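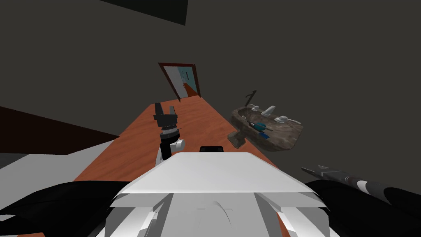
4.2 Comparing the wrist cameras and grippers

The bathroom task was the one we looked forward to most, and it did not disappoint! Small rooms are hard on a two-armed robot. The sink, the mirror and the doorway all compete for the same bit of reach, and a gripper that looks fine over an open table can find itself with very little to look at once the arm is turned toward a wall or a cabinet. All runs in this section took place in the Skarkon simulator, with the robot's base held still and both arms free to move.

We compared two gripper models. The Donis has two flat parallel fingers and a wide housing. The Altard has longer, slimmer fingers and a housing that sits farther back from the fingertips. Each was run with the same arm controller, Smadi, so that any difference would come from the hand and the camera on it. For each gripper we recorded 265 attempts, split over 10 room layouts, and every attempt was stopped after 80 seconds if the target had not been lifted.

The camera sits at the wrist and looks out past the fingers. We like this view a great deal. It moves with the hand, so the fingers always stay in the same part of the picture, and the policy can learn to steer by the gap between them. The price is paid when a big surface comes close to the lens. A dark panel can take over most of the view, and what is left for the policy to work with may be a strip of wall or whatever happens to show in a mirror (Figure 3).

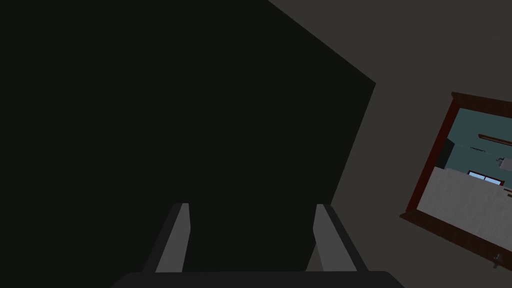 Figure 3. Wrist camera view with the gripper open. A nearby dark surface fills the left and center; a framed mirror on the right shows part of the room.

Mirrors deserve a word of their own. A reflection brings color and straight edges into a view that may otherwise have almost none, and the first version of our place estimator was very fond of it. It would lock on to a reflected wall and put the hand on the wrong side of the room. Masking the mirror area during training fixed much of this, and we were delighted to see that the same mask helped with chrome fittings too – we had not tuned it for them at all.

Cluttered targets were the second hard case, and to our minds the more interesting one. When upright things stand close together, the open fingers may span several of them at once, and the policy has to decide which one it is really after. 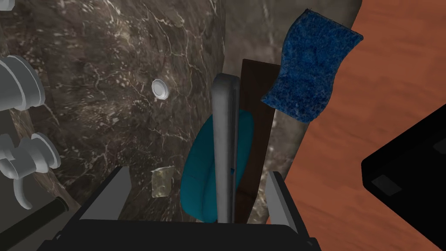 With the Donis gripper the usual mistake was to close too early, before the fingers were far enough down the target. The Altard had more room to slide between neighbors, but its long fingers were easier to knock off line. Adding the head camera as a second input helped both, mostly in the last part of the approach, where it gave Smadi a sense of depth that the wrist view lacks. We then repeated the full set with 3 random seeds and saw the same ordering each time.

Soft items such as cloth were left out of the scoring. The simulator lets them bend, but we do not yet trust the contact model enough to compare grippers on it. Section 4.3 turns to the controller settings, starting with the closing speed.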